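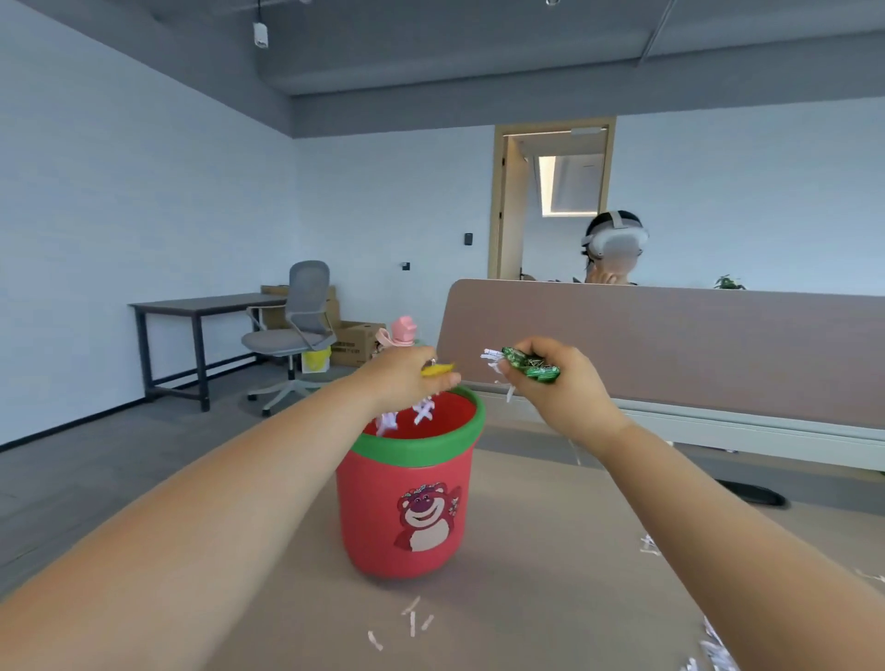

A red bin with a green rim, and wrappers on their way in or out.

Do "antibacterial" trash cans do anything?

I doubt it, at least in the way the sticker suggests. A treated plastic may slow bacteria on its own surface. The smell in a kitchen bin comes from bacteria living in the food, and they never need to touch the wall. A coffee filter stuck to the side is a whole world to them, treated plastic or not.

The Parik leaflet I was sent in December promises "61% fewer germs." Fewer than what, and after how long? Bacteria can double in as little as 30 minutes on warm, damp scraps, so a cut of that size is made up in under an hour. Zereck doesn't give a number at all, just a shield logo.

What I'd do before spending money:

Keep wet and dry trash apart. Paper and candy wrappers hardly smell by themselves. Put them in with melon rind and they will.

Empty the food bin every 2 days in summer, full or not.

Wash it with dish soap and hot water, rinse, and let it dry all the way with the lid off. Drying matters more than the soap, in my view.

Skip the baking soda in the bottom. It may dull a sour smell for a while, but it won't stop anything growing.

Scented bags: same complaint. Now you have lemon and old chicken.

Ailbhe Hayes
Updated Thu 13 February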